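Slack thread and the fourth knot

Notes from this month's suturing runs at Brelska, mostly on thread tension.
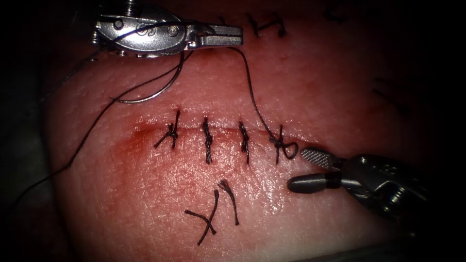
Fourth suture, strand still running up to the needle driver, grasper open at lower right.

The policy was trained on 500 demonstrations by Kacper Pietrzak and me, all interrupted sutures on practice pads. Until January we scored only the finished knot. That hid most of the errors, which start earlier, while the loop is still open and the long strand can go wherever it likes.

The change is small. We added a strand-shape term to the loss, computed from a spline fitted to the visible thread between knot and driver. Where the spline breaks (usually at a crossing, sometimes in glare off the pad) the term is masked out for that step.

Over 193 evaluation throws, 153 closed without a regrasp. The old policy was run on the same pads with the same thread. It regrasped more often, but I want its numbers rescored before I post them, as 3 of the logs have bad timestamps.

Cut tails are still a problem. The thread segmenter sometimes picks up a loose snippet and joins it to the live strand. Mieczysław Stępień suggested tracking from the driver end only - that goes in on Wednesday.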